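News from the folding room

Plenty of you have stopped me in the corridor to ask how we're getting on with the robot, so I said I'd write something for this month's newsletter before the rumours got any sillier. I've been on kit returns at Clostolcombe since before we had the big dryers, and I'll admit I was one of the grumpier voices when Frade was first mentioned. (Frade is the name of the project. The robot itself hasn't got a name, although the early shift keep trying.)

If you've not been down our end, we take in sports kit from schools and clubs, wash it, check it, fold it and send it back out in sets. On a busy day that's 1,275 pieces, and every one of them used to go through somebody's hands at the folding tables. Shirts are easy enough. Shorts are a pain, always have been, what with the elastic pulling everything into a lump the minute you put them down.
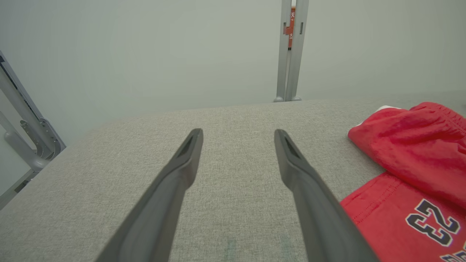

We started in February with one table and one job, which was shorts and tops in plain sets, nothing with zips. The robot has two arms, and a little camera down by each gripper so it can see what it's about to take hold of. My part is to lay the pieces out, watch, and step in when it gets in a muddle. The target they gave us for the first stretch was 120 pieces a shift, and I'll be straight with you, we didn't get near it to begin with! It would pick up a hem, think about it, and put it back down again. I've trained teenagers who did much the same.

Things picked up once we changed the way we put the pieces down. I'd been smoothing everything flat to be helpful, and the engineers asked me to stop and just drop the kit as it comes out of the basket. Now it's past 100 on most shifts, which is slower than any of us, but it doesn't get a sore neck at three in the afternoon and I do.
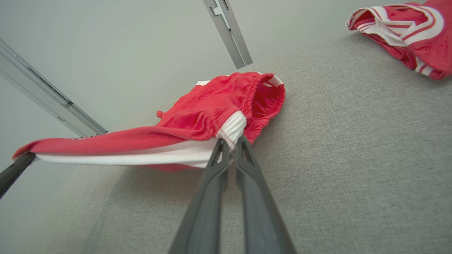
Shorts held up between the two grippers, with what looks like the top bunched up behind.

What's changed for the rest of us? Less standing, for a start. Two of the old folding places have moved over to checking and mending, and I've been doing mornings there myself. I'd forgotten how much I like a bit of sewing. We're finding more split seams than we used to, and Dinder, who supply our labels, have sent us a softer sort to try on the repaired bits. The afternoon lot are less keen on the new rota and I don't blame them, the break times are all over the place. That's been passed on and we're promised an answer.

I know the real question is jobs. We were told at the start that nobody would lose hours over this, and so far that's held. I've asked for it in writing and I'll keep asking.

Fistinthorpe get their own table next, once we've done 1,000 sets here, and a few of us will be going over to show them the ropes. If you fancy a look before then, come down after the morning tea break and knock first, please, as the door opens right onto the baskets.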